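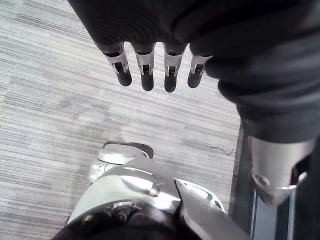
Slide 1. Wrist camera view, fabric cover fitted over the hand, fingers pointing at the floor.

Speaker notes: Wrist and head views for tabletop transfer on the Illey platform
Last updated Jul 7, 2021

Slide 1: Opening
Leave the title up while people sit down. State the question once: how much does a policy gain from the wrist view when the head view already covers the table?
Point to the fabric. It takes up the top of the view and nearly the whole right side. Four fingertips are visible against the carpet, and those pixels are what the wrist encoder has to work with. Mention the glare on the silver parts now. It comes back on slide 5.

Slide 2: Data
2000 demonstrations, all teleoperated, collected at the Virkbridge lab. 1000 were used for the first training run. After filtering for dropped frames and clock drift between cameras, 706 of those remained. Say the 706 slowly. People will ask why the number is odd, and the filter threshold is in the backup slides.
Every trial is a pick and place of a bottle or a canister between two surfaces of different height. No fixtures, no markers on the objects.

Slide 3: Method
Two encoders, one per view, weights not shared. Features are joined before the action head. The action head predicts a short chunk of joint targets and runs again before the chunk is used up.
The one change from the Ashworth baseline is view dropout. During training, one of the two views is blanked for a whole chunk at a time. Blanking single frames did very little, as the policy read the missing content from the neighboring frames.
Skip the loss terms unless asked.

Slide 4: Head view during a trial
Let the audience look at this one before talking. The right hand has its fingers around the red and white bottle, tilted, just over the near edge of the steel table. The purple canister with the yellow lid is upright near the center. Two more canisters lie on their sides on the black surface at lower left.
Main point: the head view shows where the bottle is relative to the table, but a good part of the grasp is on the far side of the glove or behind the fingers. Contact has to be inferred or taken from the wrist.
Second point: both the bottle and the canister reflect in the steel. Early policies trained on the head view alone sometimes reached for the reflection.

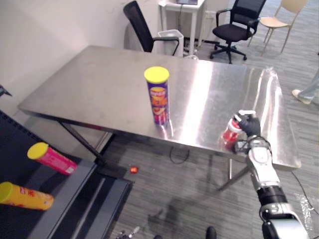 Slide 5: Results
Both views with dropout was the best setting in every object class. Head only was close on upright canisters and clearly worse on anything lying down. Wrist only failed mostly in the approach, before the object came into view.
Glare: the wrist encoder puts high saliency on bright metal when trained without dropout. With dropout this drops off but does not vanish. Show the Jandutholm plots if there is time.

Slide 6: Limits
One table, one floor, one glove. The cover changes shape as the wrist bends, and we did not model that. A second round of 2000 demonstrations on a matte tabletop is planned for October.
Take questions with slide 4 on screen.

Contact: Illey project office, Virkbridge | Back to top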